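Retail Operations, Unit 6: Shelf Replenishment and Stock Rotation
Course handout, revised November 20, 2018

6.1 Scope

This unit covers the movement of packaged goods from the back store to the selling fixture, and the order in which units are presented to the customer. Chilled goods are covered in Unit 7. Pricing and ticketing were covered in Unit 4 and are assumed here.

6.2 Terms

Facing: one unit of a product visible at the front of a fixture. A product with three facings occupies three positions side by side.

Depth: the number of units that fit behind one facing.

Shelf capacity: facings multiplied by depth, and by stack height where stacking is allowed.

Case size: the number of units in one outer carton as delivered.

Reorder point: the stock level at which a new order is raised. It equals expected sales during the lead time plus safety stock.

6.3 Capacity and case size

Shelf capacity should be larger than case size. If it is not, a full case cannot be put out in one visit and the remainder goes back to the store room as an open case. Open cases are the main source of counting errors and of date-expired stock.

Worked case. The Stollota branch sells a boxed biscuit under the Skirine label. Case size is 40 and shelf capacity is 72. A full case can be put out once the shelf has fallen to 32 units or fewer. If the lead time is two days and the branch sells nine units a day, lead-time demand is 18. With safety stock of ten, the reorder point is 28, and the delivered case will fit.

6.4 Rotation

Two rules are in use. First in, first out (FIFO) goes by date of arrival. First expired, first out (FEFO) goes by the date on the pack. The two give the same result only when deliveries arrive in date order. Confectionery and biscuits from more than one supplier often do not, and FEFO should be applied to them.

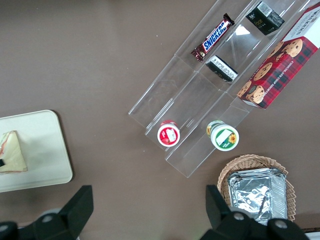 Why does a channelled fixture not guarantee correct rotation?
A channel fixes the path of the units and leaves their order to whoever fills it. If new stock is loaded from the front, the oldest unit stays at the back. Front-loaded channels must be emptied and refilled in date order.

6.5 Recording

Each fill is entered on the replenishment sheet with product code, quantity, earliest date on the fixture and time. In the Magalhães branch exercise, the August sheets listed 403 fills against a range of 2,000 product lines. Students should note that the sheets show fills and not sales, and that a line with no fills may be either a slow seller or out of stock. The stock ledger must be read alongside them.

6.6 Exercise

Take the Fedora branch data from the appendix. Calculate shelf capacity and reorder point for each line, then mark those where capacity is smaller than case size. For each marked line, propose a change in facings or in case size and state the effect on neighbouring lines.

Reading for next session: Unit 7, sections 7.1 to 7.3.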